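Drawers! How a box inside a box keeps your treasures safe

Have you ever opened a drawer looking for one tiny thing - a pencil sharpener, say, or the last puzzle piece - and found it straight away? Feels great, doesn't it? Drawers are one of those clever inventions we use all day long without giving them a second thought. Let's give them a second thought!

What is a drawer, anyway?

A drawer is a box with no lid that slides in and out of a bigger box. The bigger box has a few names. Grown-ups might call it a cabinet, a chest or a unit, and in this story we'll call it the shell. The shell stays still. The drawer does the moving.

The name is a bit of a clue. To "draw" something can mean to pull it, the way horses draw a cart or you draw the curtains at night. So a drawer is a thing you draw out. It has nothing to do with crayons (although it's a very good spot to keep them).

Before drawers, lots of people kept their belongings in big chests with a lid on top. Chests are wonderful if you want the thing you put in last. If you want the thing you put in first, you have to lift out everything else! Somebody had the bright idea of building sliding boxes into the chest, and suddenly you could get to the bottom without touching the top.

Why plastic?

Drawers can be made from wood, metal, cardboard or plastic. Plastic is popular for the little sets that sit on a desk or a table because it's light, it wipes clean, and it can be almost any colour you like. The colour is usually mixed right into the plastic, so it goes all the way through. Scratch it and you'll find more of the same colour underneath!

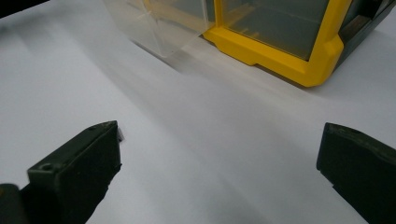

A bright colour such as yellow is more than just cheerful. Our eyes are very good at spotting it, so if the front of a compartment has a yellow edge, you can tell in a flash where the opening is. Road signs and raincoats use the same trick.

Many plastic drawers start out as small pellets, a bit like grains of rice. The pellets are heated until they go soft and gooey, then squeezed into a metal mould. The plastic cools, goes hard, and out pops a part. It's a lot like making ice blocks, only much hotter and much faster.

The science of the slide

Push your hand across a table. Feel that little bit of grabbing? That's friction, the force that slows things down when they rub together. A drawer needs some friction, or it would slide open every time you bumped the desk. Too much, though, and it gets stuck.

Drawers also get jammed when they go in crooked. Pull a wide drawer from just one corner and it can twist and wedge itself against the sides. Pull from the middle and it should come out straight. Try it at home and see if you can feel the difference!

Try this: build your own matchbox-style drawer

Ermelinda Fonseca runs the Saturday-style making club at our library - any age is welcome, and yes, there is glitter - and this is her favourite project.

You'll need two small cardboard boxes, one that fits loosely inside the other, plus scissors, sticky tape, a bit of string and a grown-up to help with the cutting.

1. Cut one end off the bigger box. This is your shell.
2. Cut the top off the smaller box. This is your drawer.
3. Ask your grown-up to poke a hole in the front of the drawer. Thread the string through and knot it on both sides for a handle.
4. Slide the drawer in and out. Does it wobble? Tape a strip of card along the inside of the shell to snug it up.
5. Run a coloured border around the opening with paint or bright tape.

Now test it. How many paper clips can it hold before it gets hard to pull? Ermelinda's record is 601, and her drawer was sagging badly by then. Mine gave up at 119.

Sorting it all out

The best thing about a set of drawers is deciding what goes where. You could sort by type (buttons here, beads there), by colour, or by how often you use things. Put the everyday stuff in the drawer that's easiest to reach, and draw a little picture for the front of each one so your friends can find things too.

Set a timer for 15 minutes, tip out one messy drawer and see what's hiding in it. I found three erasers and a very old raffle ticket in mine!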